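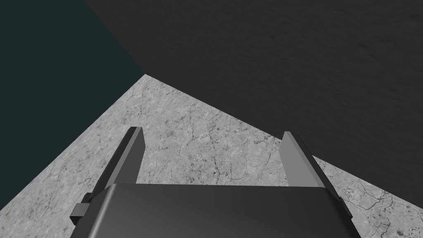
Cómo quitar manchas y pelusa de un tapete de fieltro

El fieltro de una mesa de juego, de un escritorio antiguo o del fondo de un cajón se limpia en casa sin desmontar nada. Hacen falta paciencia y muy poca agua. El método que sigue sirve para fieltro de lana y para mezclas de lana y fibra sintética. Si el tejido está pegado con cola animal, como en muchos muebles de antes de la guerra, hay que saltarse el paso de la espuma y trabajar solo en seco.

Material

Un cepillo de cerdas blandas, de los de ropa
Aspirador con boquilla estrecha y potencia regulable
Dos paños blancos de algodón
Jabón neutro líquido
Un cuenco y un batidor pequeño
Papel de estraza y plancha (para la cera)

Antes de empezar

Busque el sentido de la fibra. Pase la palma de la mano en una dirección y luego en la contraria: en una de las dos el tejido se nota más suave y el color se ve más claro. Todo el cepillado se hace en esa dirección.

Pruebe el jabón en una esquina que no se vea. Apriete un paño blanco húmedo durante un minuto. Si el paño sale teñido, el color no está fijado y no conviene mojar el resto.

Paso 1. Polvo y pelusa

Cepille de un extremo al otro en pasadas largas, sin apretar. No cepille en círculos, porque levanta bolitas que luego hay que recortar con tijera. Después aspire a la potencia mínima, con la boquilla a un dedo del tejido. En las orillas, donde el fieltro se mete contra la madera, use la punta del cepillo para sacar la suciedad hacia el centro y aspire otra vez.

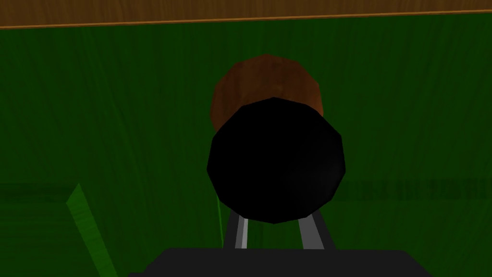 Paso 2. Manchas de bebida

Ponga en el cuenco 100 ml de agua tibia con una cucharadita de jabón y bata hasta que haya espuma firme. Solo se usa la espuma; el líquido se queda en el fondo. Extiéndala sobre la mancha con un paño, de fuera hacia dentro, y déjela cinco minutos. Retírela con el segundo paño, apenas humedecido.

Si la mancha sigue, repita una vez. Más de dos aplicaciones seguidas encogen el tejido y aflojan la cola.

Paso 3. Cera y grasa

La cera se rompe con la uña o con una cuchara de plástico. Lo que quede se cubre con papel de estraza y se le pasa la plancha a temperatura baja, cambiando el papel en cuanto se manche. Para la grasa, cubra la zona con polvos de talco, espere toda la noche y aspire por la mañana.

Paso 4. Secado

Deje la pieza en horizontal, lejos de radiadores y sin sol directo. No la cubra. En julio basta con una tarde; en invierno puede tardar un día entero. Cuando esté seca, dé una última pasada de cepillo en el sentido de la fibra.

Marcas de patas y objetos pesados

Las marcas hundidas se levantan con vapor. Sujete la plancha a 5 cm, sin tocar el fieltro, dé dos golpes de vapor y cepille enseguida. Las quemaduras de cigarrillo no tienen arreglo con limpieza y necesitan un parche.

Texto: Margareta Iordache. Revisión: Iulian Neagu.

Artículos relacionados

Cómo cambiar el fieltro de un cajón
Parches invisibles en tejidos de lana
Cola animal o cola blanca: cuál usar en cada mueble
Quitar cercos de vasos en madera encerada
Restauración del escritorio Selthorpe, parte 2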